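Trikum Controls Support
Ticket 3079: Left hand target jumps at start of bimanual pick-and-place, perception node reports stale table plane
Product: Hindar motion stack
Component: perception / planner bridge
Reported by: Nuria Moya, Bedmont
Assigned to: Ertuğrul Kırmızıgül
Also on ticket: Liv Wallin (Bedmont), Arvid Bakke (Trikum), Ebbe Sjöberg (Trikum)
Severity: 3
Status: Resolved, doc change pending

Initial report (Nuria Moya)

After moving to the September build of the planner bridge, the left arm target pose jumps on the first planning cycle of an episode. The jump is mostly in z, a few centimeters down, with a small rotation about the wrist. The arm does not reach the bad target. The joint velocity limiter catches it, the controller drops to hold, and the episode is aborted with LIMIT_HOLD on the left side.

The right arm plans normally in the same cycle.

Task is fruit to plate. Plate on the left side of the table, fruit on the right, both hands start upright over the tabletop. We get the abort in simulation replay too if we feed in the recorded topics, so I don't think it is drive hardware.

Log excerpt, left arm:

[bridge] episode start, scene snapshot requested
[percep] plane_fit: reuse cached plane, age 3079 ms
[percep] objects: plate OK, fruit OK
[planner] left: goal updated from snapshot
[planner] left: goal delta exceeds soft limit
[ctrl] left: velocity limit, entering HOLD
[bridge] episode aborted: LIMIT_HOLD (left)

Config is the stock one except for plane_cache_max_age_ms, which we have at 3,000.

Reply (Ertuğrul Kırmızıgül)

Thanks for the log. The cached plane is older than your configured maximum and is still being reused. It should have been thrown out and refit. Please send:

1. The full perception config as loaded, not the file on disk. Run the dump command while the node is up.
2. The recorded topics for one aborted episode and one good episode.
3. The output of the extrinsics check for the head camera.

Please also confirm whether the head moves between episodes.

Reply (Nuria Moya)

All three uploaded. The head does move. It goes to a home pose between episodes and then tilts down to the work pose. The old build waited for the tilt to finish before taking the snapshot.

Extrinsics check passes.

Reply (Ertuğrul Kırmızıgül)

The loaded config shows plane_cache_max_age_ms = 0. In the September build, zero means "no limit". In the earlier build it meant "never cache". Your value of 3,000 is in the file under the old section name (perception.table), and the loader now reads it from perception.plane. The old section is ignored without a warning, so you got the default.

That explains the reuse. It does not explain why only the left arm is affected, because both arms take the plane from the same snapshot.

Reply (Liv Wallin)

On the left-only part: the left goal is a place pose and the right goal is a grasp pose. In our task definition the place pose is computed as plane height plus plate offset. The grasp pose comes from the object centroid and doesn't use the plane at all unless the grasp is below the clearance threshold. So a bad plane would only show up on the left.

I swapped sides in replay (plate right, fruit left) and the abort moved to the right arm. Same delta.

Reply (Ertuğrul Kırmızıgül)

Agreed, that settles it. The arm side is not a factor.

Second question is why the cached plane is wrong by centimeters and not by millimeters. The table hasn't moved. Arvid is looking at the fit.

Reply (Arvid Bakke)

Replayed frame 239 of the bad episode. The cached plane was fit during the head tilt. Depth is timestamped at arrival and the head transform is looked up at the time of the callback, so with the head moving the two don't match. The fit converges with a good inlier ratio, since every point is off by nearly the same transform. The residual check can't see this.

In the old build the snapshot waited for head_settled. The wait was moved into the bridge as an optional gate, wait_head_settled, and it defaults to false. I count this as our regression.

Workaround on the current build:

perception.plane.cache_max_age_ms: 3000
perception.plane.refit_on_episode_start: true
bridge.wait_head_settled: true

Remove the perception.table section entirely. Restart the perception node after the change. A reload through the parameter service is not enough, as the cache object is only built at startup.

Reply (Nuria Moya)

Applied. The stale plane line is gone from the log and the left goal delta is back under the soft limit.

There is a new warning on some episodes:

[percep] plane_fit: low texture, 1 candidate rejected (normal out of tolerance)

It comes with a slightly longer startup. No aborts so far.

Reply (Arvid Bakke)

The warning means the fitter found a second large flat region and dropped it because the normal was not vertical. Please attach a head camera image from the work pose so I can see what else is in view.

Attachment (Nuria Moya)

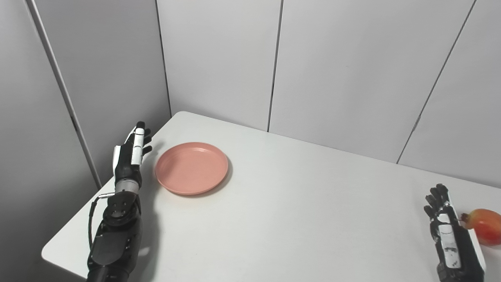

Analysis of attachment (Arvid Bakke)

White tabletop against pale wall panels with a corner behind it. The panels are the likely rejected candidate. There is very little contrast along the far edge of the table, so region growing can leak from the tabletop up onto the panels before the normal check runs. The check then rejects the merged region and the fitter starts again from a new seed. This would account for the longer startup.

Two other points:

The pomegranate is only partly in view at the right edge, next to the right hand. The centroid of a clipped object is biased toward the visible part. Your grasp poses may be off to the left as a result. Set objects.require_full_view to true, or turn the head a little to the right in the work pose.

The plate is fully in view and not covered by either hand. No change needed there.

Recommended settings:

perception.plane.roi_mode: polygon
perception.plane.roi_margin_mm: 3
perception.plane.max_seed_retries: 3
objects.require_full_view: true

Draw the polygon inside the tabletop and keep it away from the far edge. The self filter should mask both hands and forearms. If it is running with the default gripper meshes, load the meshes for the hands you have fitted, or points on the fingers will get into the object clusters.

Reply (Liv Wallin)

Polygon set in the table frame. The rejected candidate warning is gone and startup time is back to what we had on the old build.

With require_full_view on, the fruit was reported as clipped and the planner refused the grasp, as expected. I changed the head work pose by a small yaw to the right. Fruit and plate both pass now.

The self filter was on default meshes. Replaced.

Reply (Nuria Moya)

Ran 239 episodes with the full set of changes. No LIMIT_HOLD on either side. Three episodes ended in GRASP_LOST, which we also saw before the upgrade and are tracking on our own side. Fine to close from here once the loader issue has a number.

Internal follow-up (Ebbe Sjöberg)

Split into separate items under the Sandberg milestone:

Loader: unknown or renamed config sections must log a warning at startup with the old and new names.
Cache: zero goes back to meaning "never cache". Use -1 for no limit.
Bridge: wait_head_settled defaults to true when a movable head is present in the robot description.
Perception: look up the head transform at the sensor timestamp. Drop the frame if the transform is not available.
Docs: migration page for the September build needs the section rename and the restart note.

The first four are merged and in test. Docs change is with Ertuğrul.

Resolution

Cause: renamed config section ignored by loader, cached table plane reused past its intended age, and plane fit taken while the head was moving.
Fix: config changes as listed in the replies from Arvid Bakke. Permanent fix in the Sandberg milestone.
Customer confirmed: yes
Ticket stays open until the migration page is published.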